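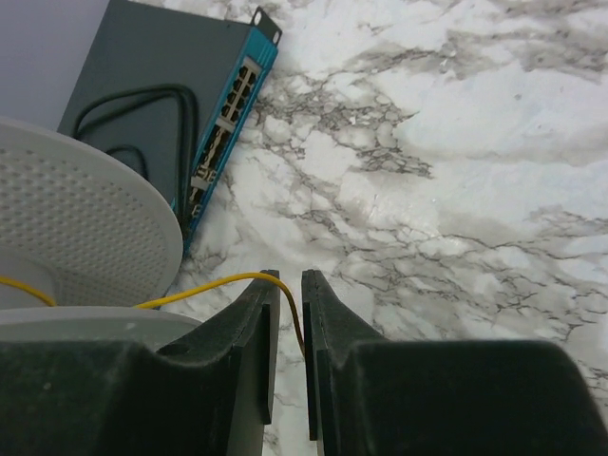 Fedow Thin Patch Leads, Yellow

Stock code 853. Sold singly or in packs of 4 or 8.

I'll start with the colour, as that's what people ring me up about. Yes, it's properly yellow, and yes, it does look a touch more orange once it's tucked down a dark gap behind your kit. I like it. When you've got a white round device and a slate grey switch sitting on the same worktop, a yellow lead is the one thing you can follow with your eye from end to end, and I've wasted enough of my life tugging on the wrong grey cable!

These are the thin ones. If you've only used the chunky leads that come free in the box with a router, you'll be surprised how easily they go round a corner (I run one round the base of a round white device in the shop and it just lies there in a lazy curve, no fighting it). They suit short hops on a desk, a shelf or inside a small cabinet. I wouldn't bury them in a wall or run them down the garden, so please don't, get the Granstead outdoor cable for that and ring me if you're not sure how much you need.

What I'd say before you order: measure the run with a bit of string, going the way the cable will really go, then buy the next length up. Everyone measures in a straight line and then wonders why the plug stops short of the socket. I still do it myself.

Lengths: half metre, one metre, two metres
Plugs: standard network plug both ends, moulded boot
Colours: yellow (this page), black, purple
Packing: paper band, no plastic bag

The black ones are on their own page and they're the same lead in every other way. Purple comes and goes. We had 197 in on the last delivery and I'd hoped they'd see us through to Christmas, but they're shifting quickly, so check the stock line before you set your heart on a whole rack of them.

A word on looking after thin leads. Loop them loosely, never wind them tight round your hand, and use soft ties or the little clip-on holders so you can undo it all later. If you use the nylon zip sort, leave enough slack that the cable can still slide. Keep the tight bends away from the plug end too, that's where they give up first.
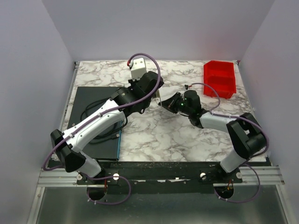

GOES WELL WITH

Shojaei cable clips, white. Small clips for keeping a lead in line along an edge or an arm. White shows up nicely against purple cable, if you like that sort of thing (I do).

Dark grey work pad. Somewhere to put a coiled lead down while you're sorting out the rest, and kinder to a marble-patterned top than the corner of a metal switch. I keep one at the packing end of the counter.

DELIVERY AND COLLECTION

Orders go out from the Brurkbridge shop by ordinary post unless you pick the tracked option at the checkout. You can collect too, just bring the order number. Unused leads can come back within the month, paper band still on please.

Page last updated September 16, 2026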